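27/07/2021
Test kitchen, Prudcombe
Caraway crispbread, second go

Kerstin had already put the oven on when I came in, bless her, so we got going earlier than we usually manage. I wanted to go back to the rye crispbread we left alone in January, when the caraway tasted of almost nothing and Joar said (kindly, but he did say it) that he would rather eat the box.

Same base dough as last time: 300 g of whole rye flour, a good pinch of salt, a spoonful of honey, warm water and some of the old starter from the Fluvwood jar, which smelled lovely and sour. The change is in the seeds. Last time they went in whole and straight from the bag. Today I split the dough in two. In the first half the caraway was toasted in a dry skillet until it started to jump, then crushed in the mortar while still hot. In the second half it was soaked overnight in a little water, and the soaking water went into the dough too, an idea of Ingegerd's that I was a bit doubtful about.

Rolling was the slow part, as ever. The soaked dough was stickier and wanted much more flour on the counter, so it probably ended up drier than I meant. I pricked everything all over with a fork and baked it on the steel for around 24 minutes, turning each sheet once. Kerstin thinks the left side of the oven is still running hot and I agree with her – the corners on that side went quite dark before the middles had any color at all.

Tasting, with butter and without:
Toasted and crushed – big, warm flavor, almost like a good cheese shop. A little bitter in the dark corners. Snaps well.
Soaked – much gentler, sweeter, and the flavor stays with you longer. I take back my doubts. It bends a bit before it breaks, though, so it needs longer in the oven or a night in the drying cupboard.

Aslak came by and ate four pieces of the toasted one standing up, then asked whether we could do it with fennel as well. Maybe! I would like to get this one right first. My guess is that the best version has both, mostly soaked, with a small spoon of the toasted on top, pressed in with the rolling pin right before baking.

To do: order more caraway from Promell (we are on the last bag, batch 223), ask Joar about the oven, find the lid for the starter jar. One sheet of each is wrapped in paper on the top shelf. Please leave them alone until I've tasted them again!

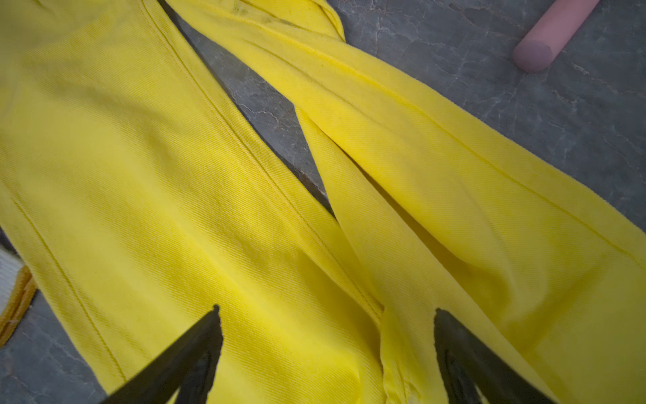

Photo: Lowri Sayce

Next bake: both kinds of seed in one dough, rolled thinner.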